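4.2 What the families told me about Saturdays

I should say up front that I came to this part of the study as a parent as well as a researcher, so I had my own ideas about what a free Saturday does to a household. I tried to keep them out of the interviews. I didn't always manage it, and Abimbola Usman, who coded the transcripts with me, was kind enough to mark the places where I'd started swapping stories (there were a lot of them!).

We had 244 diary entries from families in Brarton, all written during June, and I read every one of them twice. The first thing that jumped out was how little of the day went to the big outing. Parents would write down the farm park or the Pundora play center as "what we did," and then the diary itself would show two hours there and the rest of the day spent getting shoes on, finding a snack, driving back for the forgotten bear and making lunch. When I asked which bit the children talked about afterward, it was very often the lunch.

So we went back and coded for the in-between stuff – chores, car rides, waiting in line, cooking. Kwiatkowski's idea of "filler time" was a useful starting point, though I've never liked the name much, as it makes it sound like packing foam. Almost 200 of the entries had at least one stretch of it that a parent described as fun, and cooking together was the one that came up most. 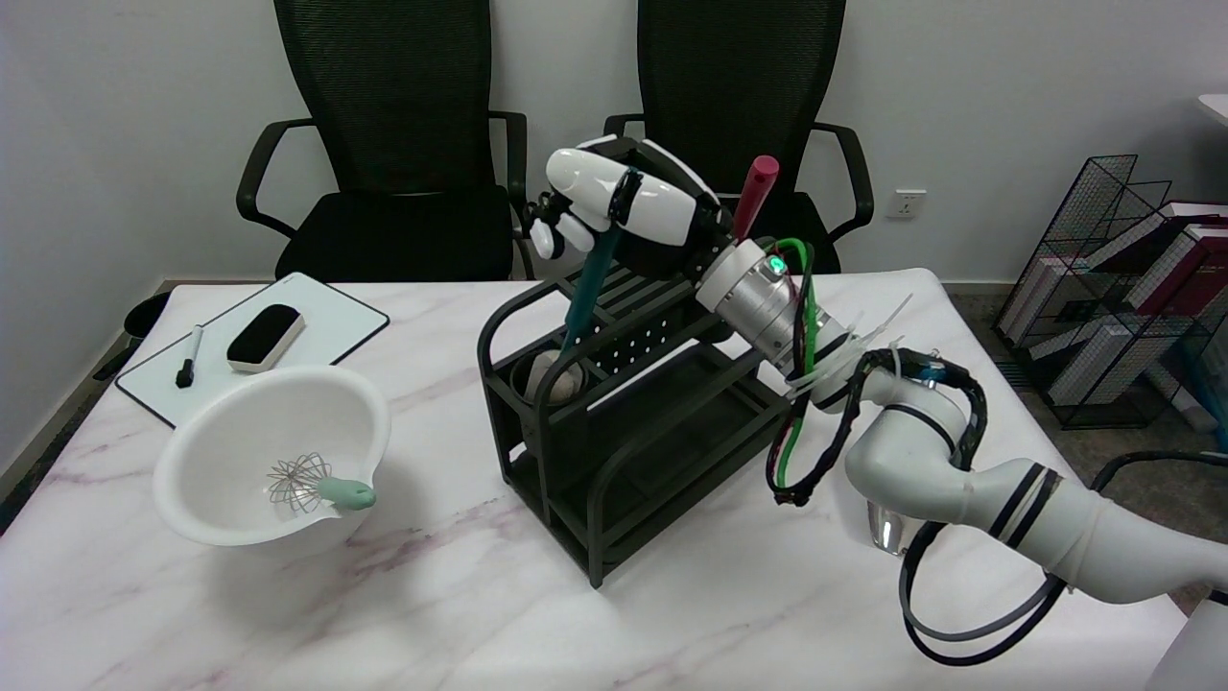 Figure 7. A white robotic hand holding a teal-handled utensil at a black two-tier utensil rack.

Cooking also caused the most arguments, I have to say. Parents of under-fives told me they loved baking with their kids in principle and then described flour in the toaster. One mom wrote "never again" on a Saturday morning and had made muffins with the same child by bedtime. We coded that entry as mixed, after some discussion.

The paid-for activities looked different. Families using the Rokevex discount pass went out more often than the others, but their diaries were shorter and had more clock times in them, and a few parents said they felt they had to get their money's worth. I don't want to make too much of this. People who buy a pass may well be the sort of people who like a schedule anyway, and our diaries can't tell us which way around it goes.

What I can say is that when we asked parents to plan a perfect Saturday, they nearly all planned an outing, and when we asked them to remember a good one, they mostly remembered being at home – usually with rain in it. I come back to that gap in Section 5.

Print this article | E-mail to a colleague
2 comments | 7 shares
Contact the editors | Copyright the authors | Back to top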